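Carnby medicines access project: progress report to the Rustora Fund, March

Dear Selamawit,

Thank you, as ever, for your patience with us over the winter. I'm glad to say the home medicine reviews are properly under way now, and Hiwot Yilma and Eirini Rallis have visited 58 households between them, mostly on the Endale side of town. Many people had stopped taking their blood pressure tablets over the cost of the repeat charge — something we had suspected but never had on paper.

The pharmacy has agreed to make up weekly packs for 40 of our older patients, and the leaflets (200 of them, in two languages) are at the printer's.
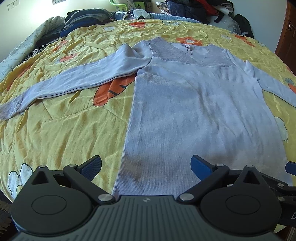 Next quarter

Skarphéðinn will start the inhaler checks in Tokora, and we'd like to move the small underspend on travel across to interpreting, if you're happy with that.

With warm thanks,
Dilruba Karunaratne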